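3.2 Household survey and play material inventory

The survey was carried out in two towns, Collero and Irkitz, which share a school district but differ in housing type. Most families in Collero live in single-family homes with a separate kitchen. In Irkitz the usual dwelling is an apartment in which cooking, eating and play happen in one room. We expected this difference to affect where pretend cooking takes place and how long it lasts.

Letters were sent to 1245 households with at least one child between the ages of two and six. Of these, 407 returned a complete questionnaire. Parents were asked to list the play materials their child had used in the past week, to say where each was kept, and to mark which ones were used together. They also filled in a short food frequency form for the child. Forms received after 29 July 2012 were not included in the analysis.

Play materials were coded into five groups: dolls and figures, vehicles, construction, pretend food and kitchenware, and other. Items that fit two groups were coded by the use the parent reported. A wooden block that a child served as bread was therefore coded as pretend food in that household and as construction in another. Two coders worked separately on the first 150 questionnaires and then compared their results. Most of the disagreements concerned real kitchen objects, such as measuring cups and old pans, that had been handed down to the child. We decided to keep these in the kitchenware group and to flag them, so that they could be left out in a second run of the analysis.

3.3 Home visits

Home visits were made to 30 families chosen from those who had agreed to further contact. The sample was balanced by town and by the age of the child. Each visit lasted one hour. The observer sat in the room where the child usually played and wrote down each episode of pretend cooking, its length, the foods named and whether an adult or another child took part. No new toys were brought into the home.

An episode began when the child first handled a pretend food or a kitchen object in play and ended when the child left it for more than 30 seconds. Foods were recorded by the name the child gave them. Where a child gave no name, the item was entered by its apparent type, or as "unnamed" when the shape was too general to tell (Figure 2).

Vegetables were named less often by children in Irkitz than by those in Collero, although the toys owned in the two towns were much alike. Families in Collero more often reported growing some of their own food, and this may account for part of the difference. A second round of visits was made in January to check for an effect of season, using the same families and the same recording sheet.

Figure 2. Toy corn and two further toy food items in a plastic dish.

The scoring of the food frequency form followed the Bagheri scale, with the two items on sweetened drinks combined into one.

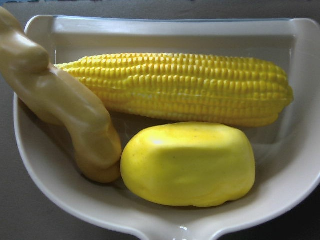
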